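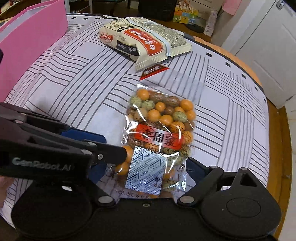
Le mélange 老周家, les trois sortes dans le même sachet

marmotte_salee
Bonjour à tous ! Nouvelle trouvaille pour le fil des grignotages : des cacahuètes enrobées, achetées chez Hiebert, l'épicerie au bout de ma rue. Il y a des billes orange bien brillantes, des vert pâle mouchetées et des brunes ovales à rayures. J'en suis dingue. Les orange sont un peu sucrées puis ça pique, les vertes me rappellent l'algue, et les brunes ont un goût de sauce soja caramélisée (mes préférées, de loin).

Quelqu'un connaît la maison ? Je lis 老周家 sur l'étiquette rouge, mais mon chinois s'arrête à peu près là.

tonton_Brotent
« Chez le vieux Zhou », en gros. Et si tu as 花生 quelque part sur le plastique, c'est cacahuète. Moi je trouve les brunes trop dures, j'y ai laissé un bout de plombage en avril dernier. Les orange par contre, une tuerie.

marmotte_salee
Oui, 花生 y est, à côté du sachet déshydratant ! Merci !! Et trop dures, les brunes ? Mais c'est tout leur charme, ce craquement.
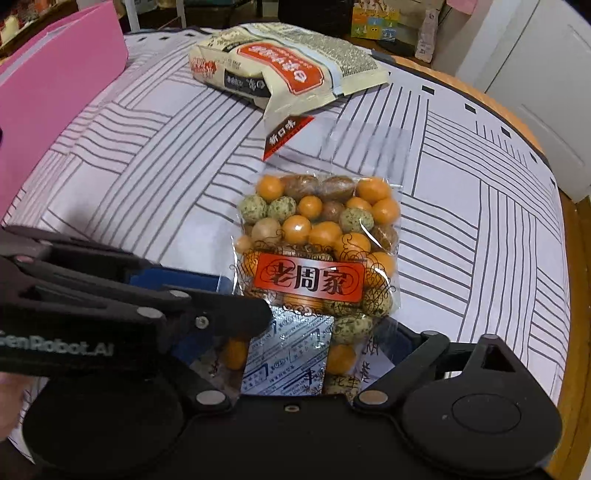
Le même avec le gros paquet beige derrière, étiqueté 新口味

Silvia Charvát
Ah, 新口味, « nouveau goût » ! Tu l'as ouvert, le beige ? C'est lui qui m'intéresse, et je raffole aussi de ta nappe avec ses petites lignes dans tous les sens.
Pour les cacahuètes, je les verse dans un bocal dès l'ouverture, avec le déshydratant. Elles tiennent bien trois semaines.

marmotte_salee
Pas encore ouvert, je le garde pour samedi... enfin, pour quand ma sœur passe — elle me tuerait sinon. Promis, je reviens vous raconter. La nappe vient de chez ma belle-mère, je transmets le compliment !

clisurix40
Pas d'accord pour le bocal avec le déshydratant. Une fois le sachet ouvert, il a vite pris l'humidité de l'air et il ne sert plus à grand-chose. Une pince à linge et on finit dans les deux jours, problème réglé.

Silvia Charvát
Deux jours ! Chez moi ce serait deux heures si je n'avais pas de bocal. Je maintiens, les miennes restent croquantes, et un joint en caoutchouc fait toute la différence.

tonton_Brotent
Team pince à linge aussi. Et avec une bière bien fraîche, les vertes en premier.

marmotte_salee
Les vertes avec la bière, je note, j'essaie ce soir !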